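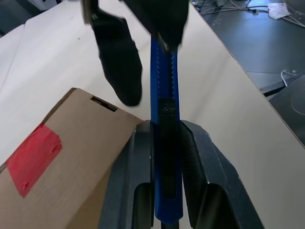 Two grippers, one utility knife: the Sivville robotics club at work on its box project.

I'd been in the Sivville clubroom maybe a minute when Denise Blackburn put me on a stool and told me to keep my elbows in. Fair enough!

Denise started the club in July with 5 students, and now there are 9. Their project is called Parora (they voted, and she lost), and it's all about getting two arms to share a job. "One arm is homework," she told me. "Two arms is a group project -- and you know how those go."

Cyril Hebden, who writes most of the code, was more worried about the boxes. "Cardboard bends," he said. "You learn a move on one box and the next one's flaps sit different." 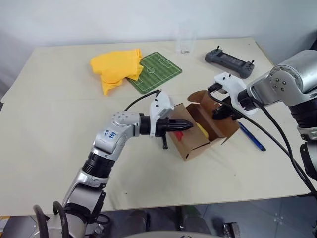 I asked him what he'd do over. He laughed and said he'd have kept better notes, as he has 187 saved runs and half of them are named "test." Jihad Bitar, the newest member, has been renaming them on his lunch breaks. "I kind of like it," Jihad said. "I get to see everybody's mistakes before I make mine."

They take Parora to the Catterall meet on August 14, 2026, and I've already asked Denise for a seat (elbows in, I promise).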